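### 3.2 Assembly of the seat base

The Banivholm chair ships flat, with the legs packed apart from the seat. We recorded 34 assemblies of it between October and the end of the study. The seat base was laid flat on a covered table, and the legs were fitted into the corner sockets one at a time (Figure 3). 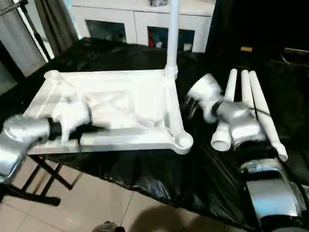 **Figure 3.** Seat base on the work table with one upright in place at a corner.

One reader of an earlier draft objected that fitting the legs first makes the base harder to turn over later, and asked for times with the backrest fitted first. We report those in Section 3.3.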